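About Flivadell

Flivadell is a supplier of home fragrance, household paper goods, framed prints and artificial plants. The company was established in Basthorpe, where it continues to have its registered office, its showroom and its main store. We sell to the public from the showroom and to trade customers by account.

Our history

The business began as a wholesaler of dried and artificial flowers, serving florists and hotels in the surrounding district. Retail customers were at first admitted by appointment only. As demand grew, the company took the lease of the adjoining unit and opened it as a showroom, which has since been extended twice. In July of the year following the second extension, Flivadell acquired the stock and goodwill of Barua, a maker of framed prints with a long-standing reputation for plain, well-finished work. The Barua name has been kept for all framed goods.

Flivadell now employs 54 people, of whom 11 work in the showroom. The remainder are engaged in buying, framing, storage, deliveries and customer accounts.

The showroom

The showroom at Basthorpe occupies 670 square metres, with a mezzanine level. It is arranged by use and not by maker, so that a customer furnishing a hallway or a waiting room may find plants, prints and smaller items together. Goods are shown on white open shelving with individual compartments, a system adopted for many of the displays at the time of the last refit. The shelves are kept deliberately uncrowded. Each compartment holds a small selection, and further stock is brought from the store on request.

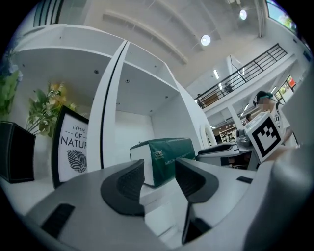

Displays are changed four times a year. The work is carried out by our own display staff, who prepare a written plan for each section before any goods are moved. Artificial foliage is cleaned and reshaped by hand at every change, and any stem that has faded is withdrawn from sale. Framed pieces are checked for scratches to the glazing and for loose fixings. Items removed from display in sound condition are offered at a reduced price in the clearance area beside the rear entrance.

Our ranges

Artificial plants and flowers remain the largest part of the business. The current catalogue contains 130 varieties, including trailing foliage for high shelves and flowering plants in pots of various sizes. Black and white prints under the Barua name are available ready framed or, for trade orders, in frames made to the customer's own measurements.

The Zuver range of room fragrances and candles was introduced to meet requests from hotel and office customers. It is sold in the showroom and through the trade catalogue. Testers are provided for all scents in current production.

Trade customers

Accounts are open to shops, hotels, care homes, schools and interior designers. Applicants are asked to supply a business address and two trade references. Account holders receive the printed catalogue, a named contact in the accounts office and use of the planning service, under which our display staff will prepare a shelf layout from a drawing of the customer's premises.

Visiting us

The showroom is open to the public throughout the year, with the exception of public holidays and one day set aside for stocktaking, which will next take place on 6th March. The entrance is level and there is parking at the front of the building. Trade collections should be made from the loading door at the side.

Enquiries about orders, accounts or employment may be made in writing to the registered office or in person at the showroom desk.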